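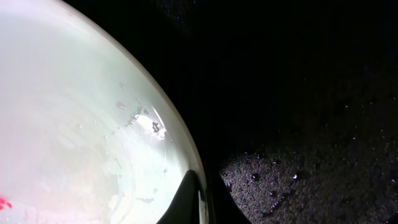
メルセデス・ココリさんは、機械が入って楽になったかと聞かれるのがいちばん困るという。「楽になった人はいるんでしょうね。私ではないです」

食器の下げ作業を2本のアームに任せる試みが、食堂運営のボブポート社で8月から続いている。導入したのはウキス社の装置で、会社の資料には「省人化」の文字が並ぶ。最初の月に扱った食器は3,619点。ただしこの数字には、人が途中で手を貸した分も含まれている。そう指摘すると、現場責任者のアルフレド・マカラエグさんはあっさり認めた。

「分けて数えていないんです。分けたら見栄えが悪くなるから、と言われれば否定はできません」

洗い場の人員は28人から6人減った。解雇ではなく配置換えだと会社は説明するが、配置換え先のハンドゲート店は通勤に片道一時間以上かかり、すでに辞めた人もいる。残った側の仕事も変わった。ココリさんは以前、皿を下げながら残り方を見て、味が濃すぎないかを厨房に伝えていた。いまは画面の前に座り、アームが止まれば立ち上がる。

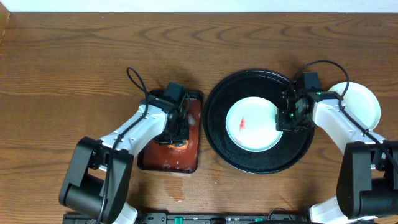

左右のアームによる作業。卓上には盆と皿が並ぶ。

「待つ仕事なんです。待っているあいだは手を出すなと言われる。汚れが見えていても、です。あれは疲れますよ」

時給は変わっていない。機械を見る仕事に手当はつかないのかと尋ねると、マカラエグさんは「検討中」と答えた。いつまでに、という問いには返事がなかった。

会社は来年、レコタ店にも同じ装置を入れる計画だ。効果の検証は済んだのか。「まだです。でも契約は先に決まりました」とマカラエグさん。ココリさんには、レコタ店で教える役の打診が来ているそうだ。

「何を教えるんでしょうね。待ち方ですか」

返事は保留にしている。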